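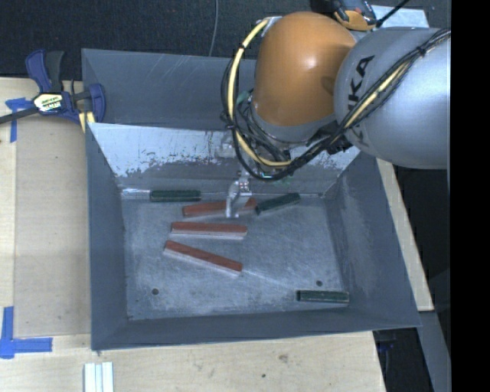 Lists > Flokano Users > Archive > Hand guiding and teleoperation

Colleagues,

I write in reply to the question from Yutong Hao on recording demonstrations for bin picking, quoted at the end of this message. Our group in Chiba has now completed 147 demonstrations of the task, of which 65 were recorded by hand guiding and the remainder by remote control. With the bars lying as they do now, the red one at the far wall is the hardest to teach, as the gripper must come down close to the metal and the cables leave the operator's hand little room. The green bar alone in the near right corner calls for a different approach, and we ask that operators record it as a separate set.

On the matter of method, our practice is as follows. Hand guiding is used for the first sessions with any new operator. Remote control is used once the operator can complete seven picks in succession without a protective stop. The two kinds of recording are stored under separate labels and should not be merged before training - the speed profiles differ too much for the current version of Flokano to reconcile.

Wakana Matsuda has asked me to add that pauses longer than 8 seconds are to be trimmed from both ends of a recording, but never from the middle. Operators who hesitate above a bar should let the hesitation stand.

The label template may be requested from Tomomi Ikeda. Comments on the trimming rule are welcome on this list until the end of April.

Respectfully,
Daichi Wada

On November 16, 2018, Yutong Hao wrote:
> Members of the list are asked to state whether they record
> bin picking by hand guiding, by remote control, or by both.
> Histosach intends to adopt a single procedure for all of its
> sites and would be grateful for details of operator training
> and of any rules applied to the recordings afterward.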